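Wrist camera loses the bowl rim right before the grasp: recollect or relabel?

Posted in Manipulation / Data collection
Tags: teleoperation, imitation learning, wrist camera, bimanual

Kuldeep Nautiyal

I have a bimanual setup with parallel grippers, one wrist camera per arm and one fixed camera overhead. The task is picking up a bowl by its rim and placing it on a cloth. We have 1,771 teleoperated episodes, collected by 2 operators. Training is plain behavior cloning with action chunks, images from all three cameras plus joint positions.

The policy approaches well. It fails in the last part of the descent. It either closes above the rim or comes down with both fingertips outside the wall and pushes the bowl away. Free-space motion, placing and release are fine when I start the rollout with the bowl already held.

When I scrub through the wrist video, the near fingertip covers part of the bowl for the whole final approach. The bowl is still visible, but the section of rim that matters is hidden or nearly hidden. The overhead camera sees the rim, but at 224 x 224 the bowl is small and the rim is a couple of pixels wide.

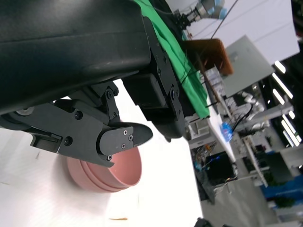 The overlap depends on wrist roll. One operator tends to come in with the wrist rolled so that the fingertip sits over the rim, and the other comes in flatter. I did not give them any instruction on this. I also did not record which operator did which episode, so splitting the set by person is not possible without watching everything.

Options I am considering:

Move the wrist camera mount and recollect from zero.
Keep the mount, collect more with a fixed roll, and mix with the old data.
Keep all the data and relabel the close command so it happens later.

I would like to avoid the first one. The mount is shared with another project (Irkesar) and their calibration depends on it. Has anyone dealt with this on a similar task?

Driss Mahrous

Do not relabel yet. You have described two failures and they probably have separate causes.

Closing above the rim is a timing problem. Look at the commanded gripper value and the measured finger position on the same plot. With leader-follower teleoperation the operator often starts squeezing before the hand has stopped moving, because they know the finger takes time to close. The recorded action then says "close" while the fingertip is still above the rim. A human can do this reliably. A policy running at a slightly different rate, with chunk boundaries in the wrong place, cannot. If your actions come from the leader and your observations come from the follower, check the lag between them before anything else. On our arms a constant offset of one camera frame was enough to produce this.

Coming down outside the wall is more likely your occlusion. The policy cannot tell whether the fingertip is inside or outside the rim at the moment it has to commit. It averages over both. Two approach styles in the data make it worse, since the same overhead view is paired with two different wrist rolls.

What I would do, in order:

1. Fix the lag, retrain on the existing set, and run 15 rollouts from the same start positions. Write down the failure type for each rollout as well as the success count.
2. Crop the overhead image to the work area before resizing. You are spending most of your pixels on table and floor.
3. Sort episodes by wrist roll at the moment of closing. You have joint positions, so this needs no video and no operator labels. If the histogram has two peaks, train on the larger one alone and compare.
4. Only then collect more. Give the operators a written rule: wrist roll inside a fixed band, pause above the rim, descend, pause, close. The first pause gives the model a stretch of frames in which the rim should be in view. Check that it is in view. If it is still covered at your chosen roll, change the roll.

Trim the pauses if they run long. A long pause teaches the policy to stop and stay stopped, particularly with no history in the input.

On bowl placement: vary it during collection, and vary which side of the bowl gets grasped only if you need that at deployment. Grasping always from the same side is a legitimate way to reduce the problem.

Also start logging the operator name. One text field in the episode metadata. Session and time of day are worth having too, as lighting on a white tabletop can drift and the wrist camera's auto exposure will follow it. Lock the exposure if the driver lets you.

sirnholm_lab

we just bent the bracket, moved the camera maybe 11 mm outward and it got better. have to redo calibration though. more data also helps

Kuldeep Nautiyal

Thanks. Bending the bracket is out for the reason given above.

The lag was there. The leader timestamps were written on receipt and the follower timestamps at the source, so the offset was not even constant. I have realigned the set and the retrained policy no longer closes high. It still lands outside the wall in some rollouts.

The roll histogram does have two peaks — one narrow, one quite wide. I am training on the narrow one now with the cropped overhead view. The new collection rule starts Tuesday.

Driss Mahrous

Keep the wide-peak episodes. The place and release segments are usable even if you mask the loss on the approach.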